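5. Agencement du plan de travail

La présente section s'applique au plateau blanc Lurmont posé contre une cloison Nadari à panneaux gris clair. Elle suppose que le piètement est monté et que les vérins ont été réglés conformément à la section 4. Les opérations décrites peuvent être effectuées par une seule personne, à l'exception du déplacement du plateau (5.1, étape 3).

5.1 Positionnement du plateau contre la cloison

1. Dégager le sol sur toute la longueur du plateau et retirer les cales de transport du piètement.

2. Repérer le joint vertical entre les panneaux de la cloison. Sur les modèles gris clair, il se présente comme un trait sombre et mince.

3. À deux, soulever le plateau par ses petits côtés et l'approcher de la cloison. Ne pas le faire glisser : les patins marquent les sols souples.

4. Amener le chant arrière au contact de la cloison, puis reculer de la valeur d'une cale fournie (sachet C). La cale se retire par le haut.

5. Contrôler le niveau dans les deux directions, à vide, puis une seconde fois après la mise en place des objets lourds.

Note – Le joint de la cloison n'a pas à coïncider avec le milieu du plateau. Il peut se trouver à gauche ou à droite selon la largeur des panneaux. Ne pas s'en servir pour centrer le plateau.

Attention – Ne rien visser ni agrafer dans le joint. Le profil intérieur est en deux parties et peut se déboîter sous l'effort.

5.2 Première préparation de la surface

Le revêtement est livré sous film. Après dépose du film, des traces d'adhésif peuvent subsister près des angles.

1. Retirer le film lentement, en le rabattant à plat sur lui-même.

2. Nettoyer à l'eau tiède additionnée de quelques gouttes de savon neutre. Le nettoyant Ivon fourni avec le plateau convient également, pulvérisé sur le chiffon et non sur la surface.

3. Rincer, puis essuyer avec un chiffon sec non pelucheux.

4. Laisser reposer jusqu'au lendemain avant d'y poser des objets à demeure.

Attention – Acétone, alcool à brûler, poudres et éponges abrasives sont exclus. Une zone lustrée par abrasion ne peut pas être reprise.

5.3 Pose d'un gobelet

Les gobelets droits ou légèrement évasés conviennent. La contenance maximale conseillée est d'environ 320 ml ; au-delà, la hauteur du récipient rend son équilibre trop dépendant du niveau de remplissage.

1. Vérifier que le dessous du gobelet est sec.

2. Choisir un emplacement en retrait du bord avant, à distance des câbles et des documents.

3. Poser le gobelet debout, à la verticale, sans le traîner.

4. S'assurer que tout le pied porte sur le plateau. Un gobelet qui bascule sous une légère pression du doigt doit être déplacé ou remplacé.

5. Laisser l'ouverture libre vers le haut si le gobelet sert de pot.
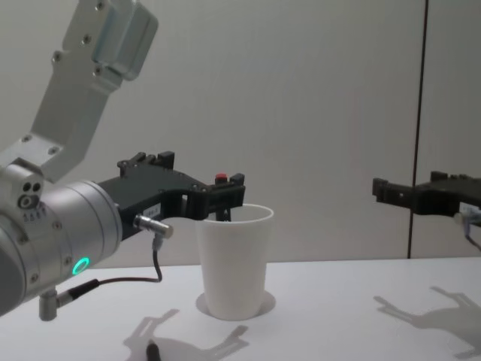 Fig. 5.1 – Gobelet blanc à large ouverture, debout sur le plateau. Marque circulaire gris pâle autour du pied.

Une marque circulaire peut avoir plusieurs origines : dépôt de savon mal rincé, condensation, frottement répété du pied. Avant toute intervention, soulever le gobelet et passer un chiffon sec. Si la marque persiste, appliquer un chiffon humide pendant quelques minutes, puis essuyer du centre vers l'extérieur. Répéter au plus 4 fois. Une marque encore visible après ces passages est à considérer comme une variation d'aspect du revêtement ; elle est sans effet sur son usage.

Note – Les marques claires se voient surtout en lumière rasante. Faire le contrôle sous l'éclairage habituel du poste avant de conclure à un défaut.

Attention – Ne pas poser de récipient dont le contenu dépasse 70 °C directement sur le plateau. Utiliser un dessous isolant, y compris pour une courte durée.

5.4 Stylos et petits objets

Un stylo posé à plat sur un plateau lisse peut rouler au moindre choc. Les modèles à corps rond sans agrafe sont les plus concernés. Ils peuvent être rangés dans un gobelet réservé à cet usage ou laissés à plat à proximité, sous réserve de suivre les indications ci-après.

Rangement à plat

1. Poser le stylo à un emplacement dégagé, la pointe dirigée vers l'utilisateur ou vers l'arrière, perpendiculairement au grand côté du plateau. Un stylo orienté ainsi roule latéralement et reste plus longtemps sur la surface.

2. Remettre le capuchon ou rentrer la pointe lorsque le modèle le permet.

3. Laisser un espace libre entre le stylo et le pied du gobelet. En cas de contact, le stylo peut se coincer sous le bord inférieur et faire pencher le récipient.

Rangement dans le gobelet

1. Saisir le gobelet par l'extérieur, à mi-hauteur, ou le maintenir par le rebord si l'accès est réduit.

2. Introduire le stylo verticalement, pointe vers le bas, puis le laisser s'appuyer contre la paroi.

3. Relâcher sans à-coup et vérifier que le gobelet ne s'est pas déplacé. 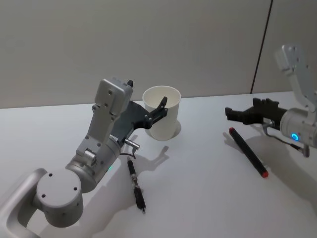
Pour les gobelets légers, il est préférable de répartir les stylos sur le pourtour. Un seul stylo long et lourd, appuyé d'un côté, déplace le centre de gravité vers la paroi et peut suffire à renverser un récipient vide. Lester alors le fond avec une rondelle plate ou choisir un pot plus large.

Les stylos à bille à corps métallique peuvent laisser un trait gris lorsqu'ils sont poussés sur le revêtement. Ce trait s'enlève à la gomme blanche, sans appuyer. L'encre fraîche se tamponne immédiatement avec un chiffon humide ; l'encre sèche se traite avec le nettoyant Ivon, en respectant le temps d'action porté sur le flacon.

5.5 Éclairage et ombres portées

Sur un plateau blanc, les ombres sont nettes et peuvent masquer un petit objet sombre. Régler l'éclairage une fois les objets en place.

1. Allumer l'éclairage de plafond seul et relever la direction des ombres sur le plateau.

2. Si une ombre recouvre la zone d'écriture, déplacer la lampe d'appoint du côté opposé à la main utilisée.

3. Avec une lampe Lü à tête orientable, incliner la tête vers la cloison. La lumière renvoyée par les panneaux gris clair adoucit le contour des ombres sans les supprimer.

4. Serrer la molette à la main. Ne pas utiliser de pince.

Note – La cloison absorbe davantage de lumière qu'un mur blanc. Prévoir un réglage d'intensité supérieur d'un cran à celui de la notice de la lampe.

5.6 Contrôle hebdomadaire

Le contrôle s'effectue de préférence à jour fixe, par exemple le mercredi, avant la première utilisation.

– Plateau : absence de jeu au niveau des fixations, niveau conservé.
– Joint de la cloison : trait continu jusqu'au plateau, sans bâillement ni poussière accumulée.
– Gobelets : rebord intact, pied plan, dessous sec.
– Stylos : pointe rentrée ou capuchon en place, aucune fuite.

Tout jeu constaté entre le plateau et son piètement impose la reprise du serrage selon la section 4. Les écarts relatifs à la cloison sont à consigner sur la fiche de suivi, avec la position du panneau comptée depuis la gauche.

Rédaction de la section 5 : Hongmei Guo. Révision 2, décembre.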